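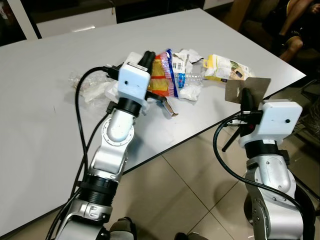 How to clear a table after snacks

Written by Zoia Shevchuk, with corrections from Senga Morrison

In our shared kitchen in Flasdale we eat at the same white table where later people want to write or play cards. After snacks it is covered with wrappers, tissues and crumbs, and for a long time I cleaned it in a bad order. I wiped first, then found more papers, then wiped again. In August I wrote down the order that works best for me, and Senga asked me to put it on the page for everybody.

What you need

A bin that you can move with one hand
A flat scraper
A damp cloth and a dry cloth
A drop of washing-up liquid

I use the Lumo cloths from the corner shop, but an old cotton shirt cut in pieces is equally good.

Step 1. Bring the bin to the table

Do not carry the rubbish across the room. Put the bin on the floor near the table, beside a chair if there is one, and check that it stands flat. Our bin has no lid to open, so both hands stay free for the work.

Step 2. Look before you throw

Go through the packets one after another. A snack bag can still have something inside, and a small box can feel empty when it is not. Close what is still good with a clip and put it in the cupboard. Lift tissues only by the dry corner.
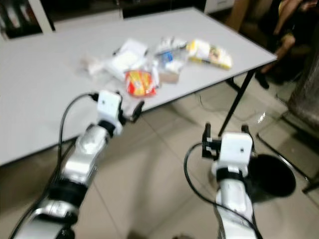
Snack packets, a white paper package and a small cardboard box, together on the table.

Step 3. Push everything into one heap

With the side of your hand, or with the scraper held low, bring all the rubbish to the middle of the table. Work from the edges to the inside, so that nothing falls on the floor. On our table it takes me less than 2 minutes, also after a birthday.

Step 4. Throw away, big things first

Start with the bags and the wrappers. Take each bag by one side and let it hang for a moment over the table, so the last crumbs fall there and you can collect them later. Then put it in the bin. Plastic bags like to open again and fill the whole bin, so press them down a little, or fold them in two before you let go.

Small cardboard should be made flat. If your town collects it separately, keep it on a chair until the end and take it out to the paper box.
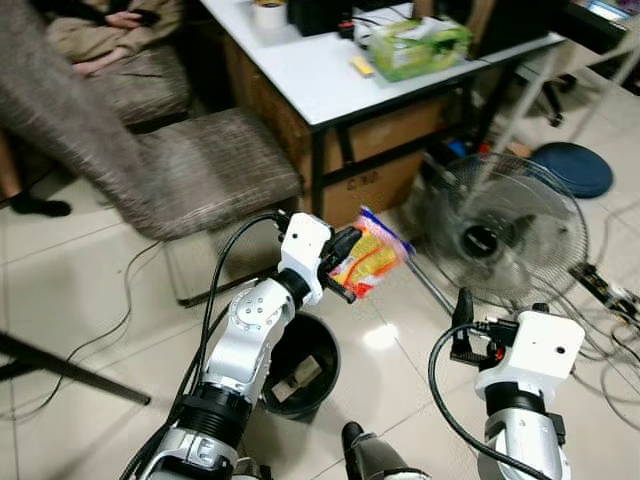

A snack bag held by one side, and the bin with a piece of cardboard at the bottom.

Step 5. Scrape

Now only crumbs and sticky spots should be left. Hold the scraper almost flat and push gently away from you. Don't use the corner of the blade, it makes thin lines in a white surface and they become grey with time. If a spot of jam or chocolate does not move, lay the damp cloth on it, wait some 9 minutes and try again.

Step 6. Wipe

Use the damp cloth with very little washing-up liquid, in long lines from one end to the other. Wipe the edge also, as fingers touch it all the time. Finish with the dry cloth.

Step 7. The floor and the chairs

Look under the table and shake the seat cushions, if you have loose ones. Woven chair fabric keeps crumbs very well. I brush it with a dry brush, always in one direction.

Return the bin to its place and rinse the scraper. Senga adds that the damp cloth should be hung open, not left in the sink as a ball.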